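Getting Players Back After Winter: Sign-ups at a Youth Softball Club

Project report, Sports Management
Felicja Malinowski and Rosimeire Bastos

1. Background

Nurkstead Youth Softball runs teams for players aged 8 to 16. The season starts in spring, and the club tries to have its teams settled before the first practice. Last year it had 158 registered players, down from the year before, and one of the older age groups had to be merged with the team from Postlow. The club asked our class to look at how families sign up and why some of them sign up late or drop out.

2. What we did

We sent a short survey to the club's mailing list, which has 300 addresses. It went out in December and stayed open until the end of winter break. We also interviewed two team coaches and the registrar, and we read through the club's sign-up emails from last season. Rosimeire wrote the survey and Felicja did the interviews. We wrote the report together.

3. Findings

Most of the late families said they meant to play and forgot to reply. The first email of the season asked for a reply but gave no deadline. The second one had a deadline in the last paragraph, after the uniform prices and the parking rules. Several parents told us they had stopped reading by then.

Cost came up less than we expected. The club's total for fields and umpires was $2,800 last season, and it is split evenly across the players. Parents who complained about money were mostly talking about bats and cleats. A used gear table at the first practice was suggested in five surveys.

Parents of younger players wanted to know the practice night before they committed. The club can't set practice nights until it knows how many teams it has, so each side is waiting for the other. The coach of the youngest team gets past this by calling every family herself. It takes her most of a week.

Older players gave different reasons. They wanted to be on a team with their friends, and some had moved over to track. The merged team practiced at Kundonport Field, a longer drive for most of them, and three players named that as the reason they quit.

4. The team dinner

The end-of-season dinner at the Kumarasinghe house was the event families mentioned most. Parents brought the food and the players did the cleanup. We suggest moving sign-up for the next season to that night, with a paper form at the door.

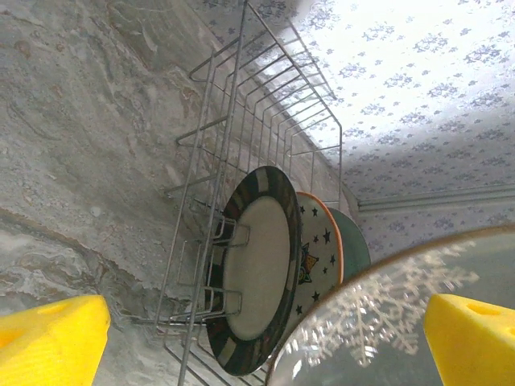

Figure 1. Plates in the dish rack.

5. Recommendations

Send one short email with the reply date in the first line. List two possible practice nights and let families mark which ones they can make. Hold the used gear table before the first practice so parents can plan what to buy.

6. Limits

Our survey only reached families already on the mailing list, so we did not hear from people who had asked to be taken off. We also had few answers from players themselves. The survey questions are in Appendix A and the interview notes are in Appendix B.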